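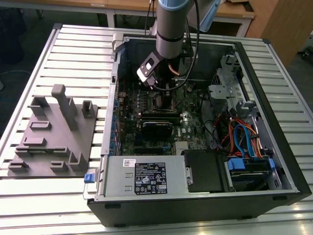 Figure 3. The arm over an open desktop tower, with the fixture plate to the left of the case.

4. What changed at the bench

I spent most of January at Wetero sitting on a stool between two benches, one with an arm and one without, and I should say straight away that I liked the people there a great deal, which probably colours what follows. Wetero takes in old office computers and strips them for parts. Before the arm came, each stripper (their word, and they'd heard all the jokes) had a tower to themselves from start to finish. You opened it, you emptied it, you signed the sheet. With the Ulora cell in place the job is split. A person takes off the side panel and lays the tower on the slats, the arm does its share inside the case, and a person finishes whatever is left.

4.1 Who does the fiddly bits

I'd gone in expecting the arm to get the dull work and the people to get the interesting work, more or less what the Prarkon reports had led me to expect. It was messier than that. Take the inside of a tower like the one in Figure 3: there's a graphics card lying across the board, a drive held by blue plastic latches, a bundle of coloured cables down one side. Everyone I talked to hated cables. Cables are also what they now do more of than anything else, as loose, bendy things are still left to them. One woman told me she used to get through the cables by looking forward to the processor cooler, "and now I get cables and then cables". Somebody else on the same shift was delighted with the new split! He has bad wrists, and he said stiff connectors were what sent him home sore.

Of the 14 people I interviewed, nine said their day had become more broken up. They meant the waiting mostly. You can't start a proper job while the arm is busy, so you tidy, or you chat, or you stand there feeling watched. I felt it too, just sitting on my stool.

4.2 Knowing the machines

The older hands talk about computers the way some people talk about cars. They know which makes have a decent release tab and which will have your fingernail off. The Dell towers were popular on the floor, I was told many times and at length. What bothered me (and bothered them) is where that knowledge goes now. Some of it ends up with Arabzadeh, the firm that looks after the cell and comes by when a new case design won't go through. The strippers explain the trick, it gets built into the routine, and that's the last anyone hears. Two people said they'd have liked their name on it somewhere. It seems a small thing to ask.

New starters learn differently as well. They used to shadow someone through whole towers for a fortnight. They now learn the loading and the finishing, and several admitted they'd be lost if you handed them a sealed case and a screwdriver.

4.3 Counting

The tally sheets were the sorest point. Wetero logged 2956 towers over the study period, and under the old system each would have had one person's initials beside it. A shared tower has no obvious owner, so the sheets moved to counting per cell. Managers told me this was fairer. On the floor opinion was split, and the fastest workers minded most, as you'd guess. I come back to pay in Section 5, where the rota data make more sense of it.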